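Handout 4: Budgeting a two-arm bench cell
Course notes, Dean Dobson, Jonddale

Price the task before the arm. The Lirkstead cell sorts kitchen utensils into a divided holder, and its first budget listed 2 arms and little else. Grippers, wrist cameras, cables and props were added in December as a second request.

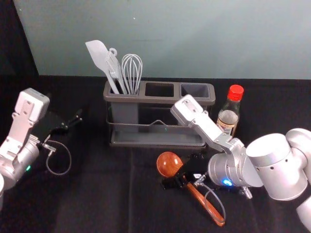
Fig. 1. Two arms, utensil holder and wooden spoon on black cloth.

Enter each arm as a set: arm, gripper, wrist camera, camera bracket, cable. Quotes from Crabtree and Drondex split these differently, so rewrite both to the same lines before comparing totals.

Label parts on arrival and put the label number in the asset sheet. Grippers move between arms and the sheet has to follow them. Allow for cable slack at the wrist when ordering lengths – a cable sized for the rest pose will be short at full reach. 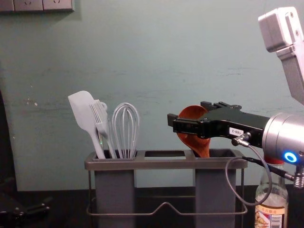

Consumables and props

Set a separate line of 2,000 for the year. It covers finger pads, spare cables, table covering and the utensils themselves. Buy utensils in duplicate, same model and color. A replacement whisk with a thicker handle means repeating the grasp trials.
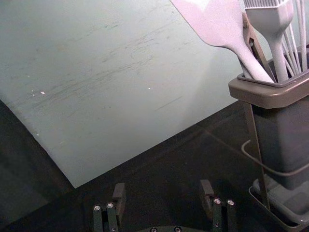 Lead time goes in its own column, in weeks. Use 7 for grippers unless the supplier commits to less in writing. Draft budgets are due 25th July, with both quotes attached.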